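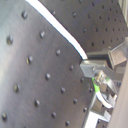 Home | Exhibitions | Collection | Minutes | Join

Dodwood Art Society
Minutes of the acquisitions meeting
Posted December 17, 2019 by the Minutes Secretary

The meeting opened late, the key to the reading room having gone home in somebody's coat. Six members present. Apologies from two, one of them by postcard.

1. Previous minutes
Approved, with "a fine etching" changed to "an etching" at the request of the member who had lent it.

2. The Gurkitz watercolors
The chair reported that the Gurkitz gallery has offered us three harbor studies ahead of its spring sale. The asking price for the set is $3,752. A member asked where the last two dollars came from. The chair said she had wondered too and had been told it was the framing.

The studies were passed around in their folders. The first was admired. The second was admired by those who like boats. The third has a brown stain in the sky, which the gallery's letter calls "atmospheric." One member felt that a stain should bring the price down. Another felt it was the best cloud of the three.

Provenance was discussed at length. The gallery traces the set to a boarding house in Skoryk, where the painter is said to have settled his bill in pictures. The landlady's account book survives and does list "views, wet," against one month's rent in June. Two members found this convincing. A third pointed out that it could as easily refer to the windows.

Agreed: to ask for a copy of the account book page, and to offer $3,400 for the set, stain included. Carried, four to two.

3. Loan to Jandness
The museum at Jandness has written again about borrowing the large portrait of the mill owner. They would like it through the summer. Since it has faced the wall in the storeroom since the roof repairs, it was felt we could spare it. Insurance to be paid by Jandness — in writing this time.

4. Catalog
The printed catalog now runs to 101 entries. The editor asked that members stop sending corrections to entry 14, on which there are presently more words of correction than of entry. The question of whether the sitter is holding a glove or a small bird was deferred to the next meeting, as it was in June.

5. Other business
The dehumidifier is making the noise again. A motion to replace it failed for lack of a price. A motion to find a price passed.

The request for better cookies was noted.

Meeting closed at 9:20. Next meeting in the reading room, key permitting.

This site uses cookies to remember your preferences. Accept | Manage settings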